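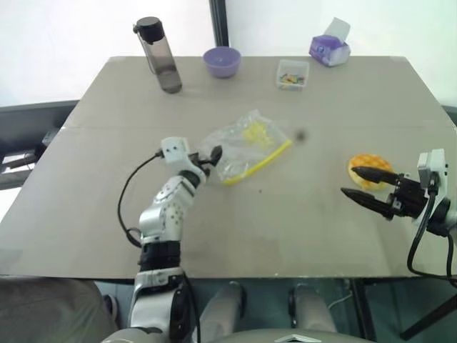 Bench two, bag and waffle setup, with both grippers down at table height.

Pre-Purchase Inspection Checklist, Two-Arm Bench Cell
Filled in by Fidelina Marulanda. Please add your own comments under mine and don't erase anybody's!

A few words before the boxes. We have money in the November plan for a second cell like this one, and Yeison Arboleda has asked that every line on the quote be tied to something we found at the bench. So I have gone a bit past the usual OK / Not OK and tried to put down what each item means for the order. Forgive me where I ramble, I have been fond of this cell since it arrived.

SECTION A. TABLE AND SURFACE

A1. Tabletop level, no rocking. OK
A2. Seam between panels flush. OK, WATCH
Comment: I ran a fingernail along it and felt only the tiniest step. A thin bag can still snag on very little, so I would like a one-piece top priced on the new cell. Londoño quoted us two-piece only, and I have written back to ask.
A3. Surface clean. NOT OK
Comment: There is a dark smudge by the bag and a smaller speck closer to the middle. Please wipe both before the next session. If they don't come off, tell me, and I'll put a replacement top in the spares line.
A4. Cover sheet available and sized to the table. OK
Comment: Cardboard is cheap and I am all for it, but let's budget for it properly instead of cutting up whatever the last delivery came in. Ten sheets a quarter should do us nicely.

SECTION B. ARMS AND GRIPPERS

B1. Joint covers in place, both arms. OK
B2. Screws at the wrist modules checked for tightness. OK
Comment: Done with the power off and the key in my pocket. Please keep doing it that way, even when you're in a hurry.
B3. Gripper fingers straight and matched. OK
Comment: We own one spare set and I want two. Skisten lists them at $374 a set, and I know that made a few eyebrows go up, but a cell standing still for a week while we wait on fingers costs us a good deal more than that. I have put four sets on the draft order, to be shared between both cells.
B4. Emergency stop tested from each side. OK

SECTION C. CABLES

C1. No cuts, kinks or crushed spots. OK
C2. Cable loops clear of the work area. NEEDS ATTENTION
Comment: This is the one I would like everybody to think about before we sign anything. 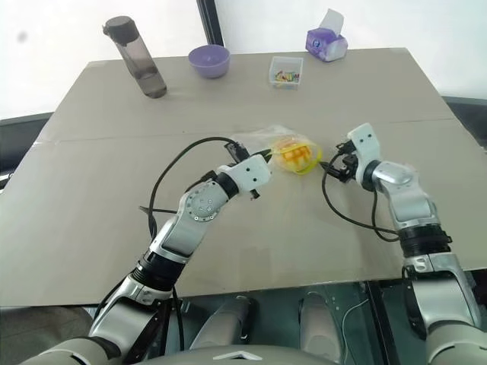 A wide loop is kind to the connector, and I understand why we leave plenty of slack for the wrist to turn. The trouble is that slack has to go somewhere, and a bottle standing at the back of the table is a tall thing to have near a moving cable. Hustberg sells a clip-on guide that holds the cable close to the forearm, and Prilia has a sleeve that does more or less the same job for less money. I'd like to try one of each on the cell we have before we buy for two. Yeison, could you find room for that under small trials?

C3. Connectors seated at the arm and at the base. OK
C4. Spare cable on the shelf. NOT OK
Comment: We used it and never reordered. My fault as much as anyone's. It's on the draft now, and delivery is quoted at up to 33 days, so please handle the ones we have gently until then.

SECTION D. TEST ITEMS

D1. Bottle closed tight and kept at the back edge. OK
D2. Small parts in their box, box in place. OK
Comment: A box with a snap lid would suit me better for those little colored pieces. They get everywhere if they spill, and a joint is a miserable place to go looking for one. A few dollars, so I've put it under supplies.
D3. Bags intact, zipper strip undamaged. OK
Comment: Clear bags wear out sooner than you would think with all the pinching. Let's treat them as a supply and stop passing them off as equipment – it confuses the asset list every single time.
D4. Tissues within reach. OK

SECTION E. ROOM AND FLOOR SPACE

E1. Walkway behind the cell clear. OK
E2. Space marked out for the second cell. NOT YET
Comment: I would love tape on the floor before the quote comes back, so that we can all walk around it and grumble while changes are still free. I can come in on Sunday with a tape measure if somebody will hold the other end.

OPEN ITEMS FOR THE BUDGET SHEET
One-piece top: waiting on Londoño
Finger sets: on draft order
Cable guide and sleeve trial: waiting on Yeison
Spare cable: on draft order
Snap-lid box, bags, cardboard: supplies

Reply from Yeison Arboleda: Trial approved, one guide and one sleeve. On the fingers, I can carry two sets this quarter and the other two next. Please send me the Londoño answer as soon as you have it, and I'll hold the tape measure.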